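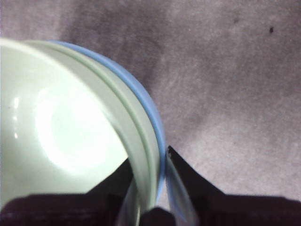
## 4. Handling bowls, cups and other rimmed items

This is the section most of us at Mandstead turn to first, and it's a lovely job to get right! Picking up a bowl by its edge looks like nothing much, but nearly every rule in this guide comes into play somewhere between the approach and the release. Please read all of it before your first session on the Zitden arm, even if you have used other arms before.

The rules here are our own house rules. They sit alongside the risk assessment for your room and never replace it. If the two disagree, follow the stricter one and tell Stefaniia Symonenko, who keeps this guide up to date.

### 4.1 Before you power up

1. Walk the whole reach of the arm. Anything that can roll, snag or tip goes outside the marked area, and that includes your mug.
2. Check the surface the item will be handled over. Carpet is kinder than tile if something slips, but pick off any grit or crumbs first. Small hard bits get stuck to pads and then scratch the next glaze they touch.
3. Run a clean finger over both finger pads. They should feel smooth, with no nicks and no lifting corners. Wipe them with a damp cloth and let them dry fully.
4. Look at the item itself. Chipped or cracked ceramics are never gripped, not even "just the once" for a quick test. Put them in the lidded bin by the door.
5. Press the emergency stop and confirm that the arm will not move. Release it, reset, and write your initials in the Kravets log.

> **Note:** Clear pads are wonderful for seeing how the rim sits, but they can make the edge look thicker than it is. Set your opening width from a measurement and leave the camera for checking.

### 4.2 Gripping by the rim

1. Set the speed to slow. The limit for all ceramic work is 20 per cent, and the first try with any new item is done at 5.
2. Bring the open fingers in so that one goes inside the bowl and the other stays outside. Stop short of contact and look at the wrist view.
3. Check that the rim runs down between the pads and that bare finger isn't touching glaze on either side.
4. Close on the lowest force setting. Go up one step at a time, waiting 2 seconds between steps.
5. Lift by a finger's width and hold. Watch the rim against the pad edge. If it creeps, lower the item, open the fingers and start again from step 2.
6. Only when the hold is steady should you lift to working height or begin a tilt.

It's tempting to skip the small lift when things are going well. Please don't! I have got more out of watching that short pause than out of anything on the screen.

> **Caution:** Never put your hand under or inside an item while it is held, even with the arm stopped. If it needs straightening, set it down with the arm first.

### 4.3 Tilting

A tilted bowl pulls on the pads quite differently from a level one, so treat the tilt as a separate move with its own check.

- Empty items only. Liquids and dry goods have their own section (see 6).
- Turn in short stages and pause after each.
- Keep the drop as low as the job allows. Knee height is plenty for most tests, and lower is better.
- Stay outside the marked area until the bowl is resting on a surface and the fingers are open.

**Shine and glare.** Glazed bowls throw back ceiling light beautifully, and a patch of glare can wash out the colour inside completely. If your program finds the item by colour, give it something steadier to work from. A contrasting stripe at the rim is a great help where the bowl has one. Otherwise, move the lamp or change the angle of approach. Do not turn off the room lights, as people need to see the arm at all times.

### 4.4 If something slips

1. Press the emergency stop. Don't try to catch the item.
2. Wait until the arm has fully settled.
3. If it has broken, put on the cut-resistant gloves and clear every piece. Carpet hides slivers well, so go over it twice with the vacuum.
4. Take both pads off and check them under the bench lamp. Swap the pair if either one is marked. Spares are in the Bostness drawer, part 1541.
5. Fill in a slip report, even when nothing broke. A bowl that slid and survived is well worth writing up, and we read these together every Thursday.

### 4.5 Finishing up

Lower the item, open the fingers fully and back straight out before moving sideways. Park the arm, press the emergency stop and sign off in the log. If you changed the force setting or the opening width, write the new value on the item's card so the next person can start from it.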